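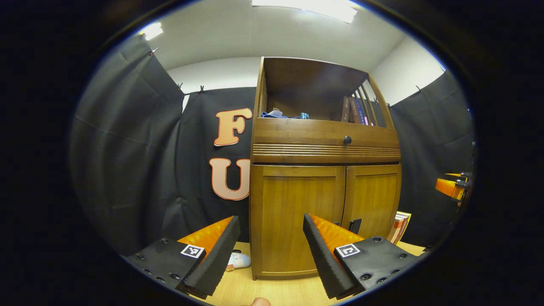

Chapter 4. Who Chose the Hymns?

Most histories of congregational song begin with a writer and a moment of inspiration. A widow sits by a window, a storm passes, and four verses arrive whole. Such stories are easy to remember and hard to check, and students should ask where each one was first printed. Very often it was in a preface, decades later, by someone with a hymnal to sell. A wooden cabinet against dark curtains makes a less stirring picture, yet cupboards of that sort are where much of the evidence for this chapter has been found: service sheets, choir lists, bills for printing. They tell us what a congregation was given to sing. On what it felt while singing they are mostly silent.

The Mumthorpe chapel papers are a case in point. The chapel's own history claims that its people "sang the whole book, and loved the whole book". The book in use held 835 hymns. Mahsa Ahmadpour went through the surviving service sheets, 2140 of them, and found that 1656 drew on the same short group of tunes. Anyone who has sat through a year of services will hardly be surprised. The organist played what he could play, the minister picked what suited his sermon, and the rest of the book stayed shut.

Does that prove the chapel history false? Not quite. Sheets were kept unevenly, and those for March, when the visiting preachers came, are nearly all missing. Visitors may have asked for stranger things. Ahmadpour admits this gap, though she makes less of it than she might.

Yurani Muñoz takes a different line in her study of the Udgate mission hall. She argues that favourites were settled from below, by singers who dragged or mumbled any tune they disliked until it was dropped. It is an attractive idea. Her proof rests on two letters, both from the same unhappy choirmaster, and we shall treat it with some care.

4.1 What counts as a favourite?

The word is used loosely. A hymn may be chosen often, known by heart, or asked for at funerals, and these are three separate things. Before reading on, write down a hymn or worship song you would call popular, then note what you are relying on when you say so.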